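The grasping policy that Setareh Ghasemi trained last winter had a perfect record on mugs. Then she gave it a carved column, and it closed its fingers on a piece of ornament too thin to hold.

Ghasemi works at Trimen, a small robotics lab that studies how two-fingered grippers deal with awkward things. Most grasping research uses household goods and boxes, shapes with flat sides or simple curves. Her group wanted to know what happens when an object has a great deal of surface detail, most of which is useless to a robot trying to pick it up.

All of the training takes place in simulation. The team's software, called Cordier, drops textured 3D models into rendered settings, changes the backgrounds and lets the robot try. The library holds 1,044 models, including furniture parts, tools, toys and a large set of architectural pieces with ledges, brackets and scrollwork. Many are worn or chipped on purpose.

"A clean model teaches the network that edges are reliable," Ghasemi said. "On an old carving, an edge might be real geometry or it might be a stain."

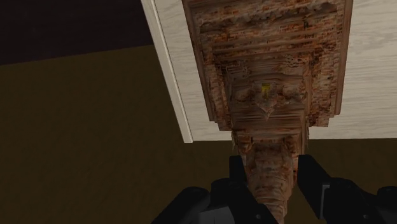 The method splits the problem into two networks. The first looks at the camera view and predicts which parts of an object are solid enough to take pressure. The second plans the motion of the fingers, and it is only allowed to use the regions the first one has approved. Earlier systems usually did both jobs at once, which made it hard to tell whether a failed grasp came from bad seeing or bad moving.

Talha Ansari, who wrote most of the planning code, said the split also made the failures easier to fix. When the group looked through a batch of bad grasps in May, nearly all of them traced back to the first network. It had learned to trust dark lines. Painted grain and real grooves looked the same to it, so the planner kept sending the fingers to places with nothing to grip.

The remedy was to render every object twice, once with its normal surface and once with the surface pattern swapped for a different one. The shape stayed the same. The network was penalized whenever its answer changed between the two versions. After 60 hours of retraining, it mostly stopped doing so.

Bahman Esfahani, a mechanical engineer at Fomix who builds grippers and was not part of the work, called the result useful but narrow. He pointed out that simulated contact is forgiving. Real plaster crumbles and real wood splits, and neither is modeled here in any depth.

Ghasemi agrees with that. The next round of tests will use physical castings made from 2 of the library models, a bracket and a short column. Ansari has already asked for spares.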